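We use cookies to improve your experience on this site. By continuing to browse, you accept our use of cookies.

The Hanseatic League and Its Offices Abroad

The Hanseatic League was an association of merchants and, later, of trading towns in northern Europe. It was most active between the 13th and 17th centuries. Lübeck, on the Baltic coast, is generally regarded as its leading city, and the general assembly of the League, known as the Diet, usually met there.

The League had no king, no standing army and no permanent treasury. Member towns sent delegates to the Diet, although many towns were absent from any given meeting. Decisions were recorded and carried home, where each town council chose how to apply them. For this reason historians still disagree on how many towns should be counted as members. My own reading notes follow the broader definition, which Godelieve Geerts recommended to me when I began this series.

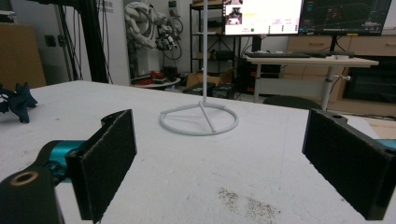

Four offices abroad, called Kontore, were of special importance. They stood in London, Bruges, Bergen and Novgorod. The London office was known as the Steelyard and lay on the north bank of the Thames. In Bergen, the merchants lived at Bryggen and traded grain for dried cod from the north. Life there was strict, and the merchants were expected to remain unmarried during their stay.

The office in Novgorod, called the Peterhof, dealt largely in furs and wax. Ivan III closed it in 1494, and it never recovered its former position.

The last Diet was held in 1669. Lübeck, Hamburg and Bremen continued to use the Hanseatic name, and Hamburg and Bremen still do so in their official titles.

Readers have asked for a separate entry on the Bruges office. It is in preparation, and Povilas Navickas has kindly agreed to check the place names.

Posted by Hortensia Henao on Wednesday, March 25, 2020

Contact | © Hortensia Henao | Back to top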